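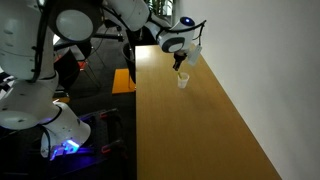

Photo : Oliwia Mazurek / Kerdale

Rapport d'avancement, atelier Dustadance
À l'attention de Ladi Dauda, fondation Arroyo

Cher Ladi,

Un grand merci, d'abord, pour votre patience et pour votre visite du mois d'août, qui nous a fait tellement plaisir ! La longue table en bois est maintenant installée contre le mur clair, et nous avons gardé le plateau bien dégagé : un petit gobelet transparent, un bâtonnet jaunâtre dedans, et toute la place pour travailler. La table nous a coûté 485 euros, livraison comprise, sur les 800 prévus pour le mobilier. Il nous reste à choisir deux étagères (Oliwia hésite encore sur la profondeur) et à reprendre l'éclairage du fond. Je vous envoie les devis dès que Tarkska nous aura répondu.

Bien chaleureusement,
L'équipe de Kerdale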